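Ticket 414: Replacement fingers for hand-held grippers, budget line
Status: Open
Opened by: Junhao Su
Site: Rirnbridge

Requesting a decision before the November order closes. We have 7 hand-held units and no spare fingers in stock. Jemis quotes 139 per pair, with a lead time of roughly 2 weeks. Onuoha is cheaper per pair but will only sell complete heads.

Checked the screw hole layout on the Jemis drawing, two holes in the top of each finger. The inner edge of the left finger is uneven, so I'd like at least one pair this quarter.
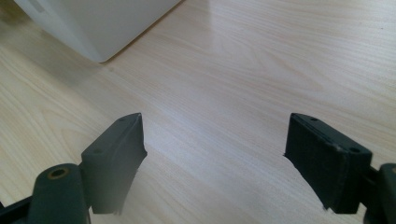 Patricio Sosa: Order two pairs from Jemis and charge them to the Arkia line. Complete heads can wait for next year's budget.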